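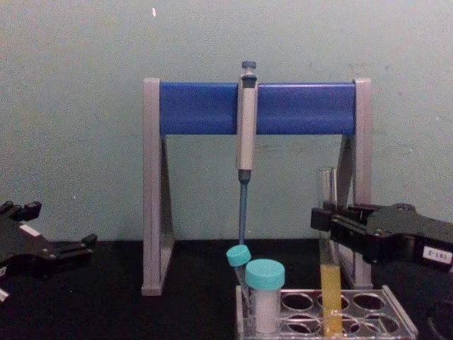
Trevor Wong wrote in to ask whether we hold the tube with the right arm for the whole demo or only when it has to move, and whether it matters which. His full message is quoted further down, so scroll if you missed it.

Hi all,

So, Trevor, we went back and forth on this for most of September! In the Pakham set we let the operator decide, and it was a mess. Half the demos had the right gripper parked out in space and half had it closed on the glass tube, and the policy that came out of it sort of hovered near the tube and dithered. For the Cheema set I wrote it into the task sheet: take the tube early, keep hold of it, let the left arm do the fiddly stuff with the small caps. Much calmer to teleoperate too (my wrists are grateful).

We ended up with nearly 200 demos under the new sheet. I threw out 38 of them, mostly for me bumping the rack or pausing mid-reach to think. Pauses are poison, by the way. If you stop to scratch your nose the robot learns to stop there too.

> On the Prirkedlow list, Trevor Wong wrote:
>
> We're starting on a pipetting bench task and I have some beginner questions. Does the second arm hold the tube all the way through, or only for the move? Also, our leader arms are pretty stiff and after 20 demos my reaches get sloppy. Do you keep those or toss them? And do the wrist cameras earn their place, or could we get by with the chest view?
>
> Trevor

Sloppy reaches: I keep them if they recover cleanly. A slightly wide approach that gets corrected is good stuff to have in there. What I toss is anything where I squeezed, missed, and squeezed again in a hurry.

On the wrist cameras, please don't skip them. The view comes in at a crazy tilt and it bugged me for days, but up close you get the crossbar and the pipette handle and both of the buttons at the top, and that's the part the arm has to get right.

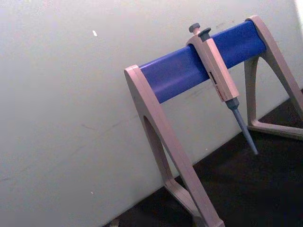
Do you need to put the stand back in exactly the same place before every demo? Small shifts are fine and you want a few of them, so I nudge ours a little between runs and only reset it properly when I change operators.

One more thing, Trevor: loosen the gravity comp on your leader arms before you blame your own hands. Ours came from the Javham bench with it set way too stiff, and I spent a whole afternoon thinking I was just bad at this. I can send the task sheet over if you want it, it's 2 pages and full of my scribbles.

Jocelyn Kowalchuk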